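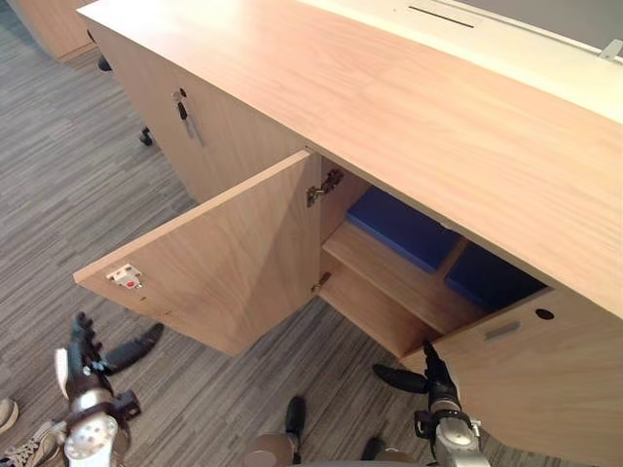
A low storage cabinet with one door open and blue bins inside.

GRAMHAM OFFICES TO GET SHARED LOW CABINETS AFTER SUMMER TRIAL

2025-12-24

Office storage firm Flirnasmont is to supply 32 low wooden cabinets to Rey, the shared office building in Gramham, after a trial on one floor that began in July. Fitting starts in the new year and will be carried out one floor at a time.

The cabinets stand on the floor beside the desks. They have hinged doors, a lock and an inside shelf, and are finished in a pale wood grain to go with the desks already in the building. They replace the tall metal cupboards that Rey took over with the lease. 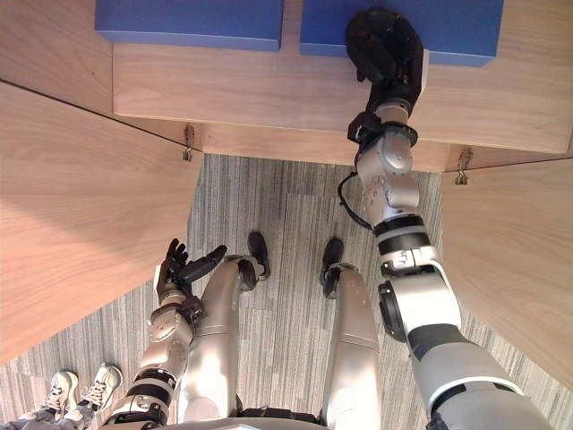 Photo: Flirnasmont

Tenants taking part in the trial were given blue boxes for the things they would otherwise leave out overnight, such as chargers, notebooks and post. Anything bigger went on the lower level of the cabinet. At the end of each day the boxes were put away and the doors shut, so that the cleaners could get at the desks.

"People wanted somewhere close by that they could reach from their chair," said Armelle Leclerc, building manager at Rey. "The old cupboards were at the far end of the corridor and most of them were full of things left by earlier tenants. We cleared 114 bags out of them in one week."

The trial covered 14 cabinets, which will stay where they are and do not form part of the new order. Two changes were made after comments from tenants. The doors now open wider, and the shelf has been moved up slightly to leave more height underneath.

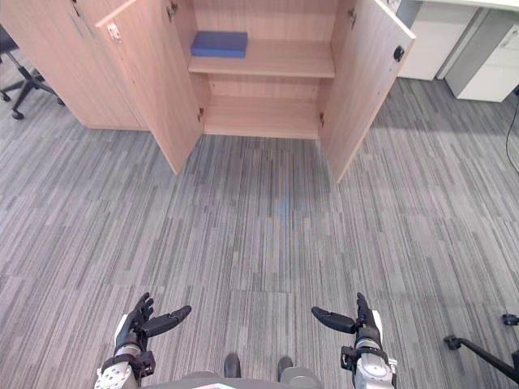 Florian Perrin, who led the design work at Flirnasmont, said the shelf had caused the most discussion. "Some tenants asked for two shelves and some asked for none. We settled on one. It holds the boxes, and there is still room below for a bag or a pair of shoes."

Each tenant company will be told the date for its floor at least a week ahead. Desks do not need to be emptied, but the floor beside them should be kept clear on the day. Keys will be handed out at reception against a signature, and a spare for every cabinet will be held in the building office.

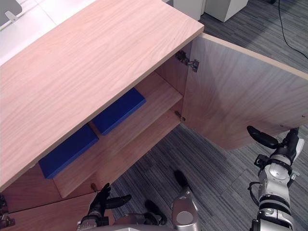 Tenants who would like extra boxes can order them through reception until the end of January. Boxes used in the trial may be kept.

The old metal cupboards will go to Dradell, a reuse yard outside Gramham, where they will be cleaned and sold on. Anyone with belongings still in them is asked to collect these before fitting starts.

About Flirnasmont
Flirnasmont makes and fits storage for offices, schools and libraries. It delivered 2,138 cabinets last year.

Press contact
Flynn Cosgrove, Flirnasmont press office

ENDS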